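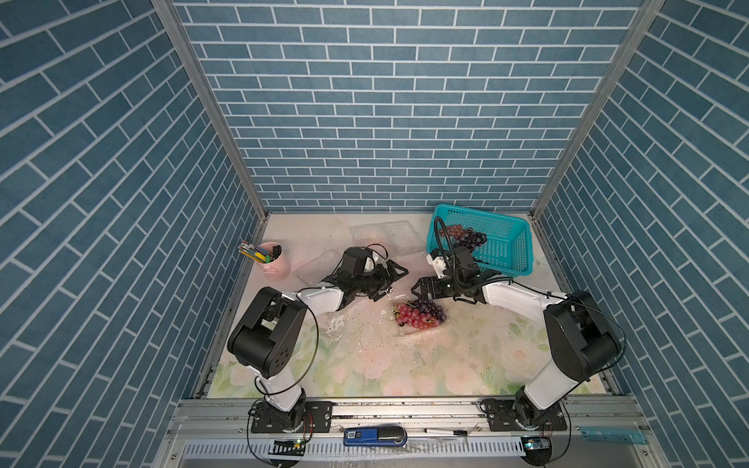 Saturday, May 21, 2022

Every few months Callum Gillies sends me a link with the subject line "dishwasher when?" and every few months I write back that it depends what you mean by dishwasher. The latest round was about putting away groceries, and my reply got long enough that I'm posting it.

The question is whether a pair of bench-mounted arms with parallel grippers can do ordinary kitchen chores at a level where you'd leave the house while they ran. My current position is no for most of them, maybe for some, and the split doesn't follow what people find hard.

Boxes are close to solved. A carton has flat faces, a known stiffness and a center of mass near the middle. If the gripper lands a little off, friction covers for you. The Grosmont bench that I wrote up in November did 2000 carton moves and most of the failures were calibration drift on the left base, fixed with a shim and a better torque spec on the mounting bolts.

Grapes are another matter. A bunch is several dozen small soft bodies joined by a branching stem that mostly can't be seen from above. Where you'd like to hold it is the stem. What the camera sees is fruit. Close on the fruit and the force limit has to come down to the point where the bunch may slip; close on the stem and you need to find a thin green thing among round shiny things, with the fingers blocking part of the view on the way in.

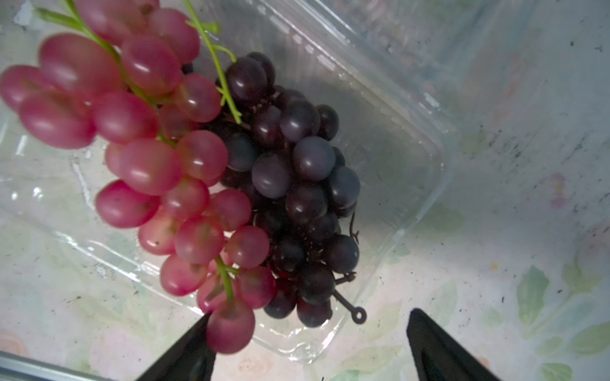

Then the bunch changes shape as soon as it leaves the table. Berries that were resting on a surface now hang, the whole mass swings, and the lowest one ends up somewhere the planner didn't have it. Lowering into a container means clearing a rim with an object whose bottom edge moves. People handle this by slowing down and tilting the wrist, without thinking about it. A position-controlled arm will happily drive the lowest berry into the plastic.

Clear packaging makes it worse. Depth sensors do badly on transparent walls, and a light clamshell slides or tips when touched. I've seen groups tape containers down, which is fine for a demo and tells you nothing about a kitchen.

Callum's counterargument is data. Favar has 3000 teleoperated runs on produce, Wetau has 2684, and he expects the curve to keep going. I think he's partly right. Learned policies pick up the slow-down-and-tilt behavior from the operators, and I wouldn't want to code that by hand. But the numbers I get shown are per-grasp, and a chore is a chain of grasps. At 95 percent each, 4 in a row is 81 percent. Unpack one bag of shopping on those odds and you'll be picking fruit off the floor.

What I'd like to see is a full-task figure with no resets, containers free to move, and crushed fruit reported as a failure. The Carnegie rig would be suitable and I've asked. In the meantime Callum has sent me another link, this one about folding towels.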